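# Open day at the Younis lab, Brisberg

I went on the Saturday, on the early train, and got there a little before the doors opened at 10. The lab has the second floor of the old Jamstead building, over a tile showroom. 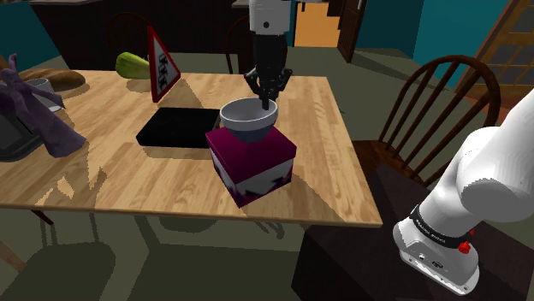
Entry was free but you had to book a slot. Mine was in the first group, 13 people, mostly students and a couple of families. We signed in, got a paper badge and were taken through to the simulation room, where the tour starts.

Most of the work at Younis happens in simulation before it goes near a real arm. The project is called Wiltenska and deals with household objects: picking them up, moving them, putting them down on something else. They build a room on the computer, put a table in it, and scatter things across the top. The one on the big screen had a loaf of bread, a mug, a squash and a road sign on the same table. The arm was working on a gray bowl that sat on top of a purple box, with its black fingers reaching in from above.

The guide said the odd mix of objects is deliberate. If the software only ever sees cups and plates, it does badly when something else is on the table. So far they have 2,764 objects in the library, and each run draws a new set. The lighting changes too – one run might have low sun across the table, the next a plain overhead lamp. A batch is 1,000 runs and is left going overnight.

Visitors could try steering the simulated arm with a hand controller. I had two turns. Moving the arm over an object is easy enough. Judging the height is the hard part on a flat screen, and I closed the fingers too early both times. A girl ahead of me did much better.

After that we saw the workshop, which is smaller than I expected. There are 2 real arms behind a clear screen, and one was switched off for maintenance. The other stacked plastic tubs for around ten minutes. It was slow, and it stopped once until a technician reset it.

Questions were at the end, with coffee. Someone asked when this would be in people's kitchens and got no date.

Practical notes: the elevator is at the back of the building, off the parking lot. The stairs are steep. Bags go in lockers, and you need a coin. The whole visit took an hour and a half. The next open day is in March, and booking is through the Younis front desk.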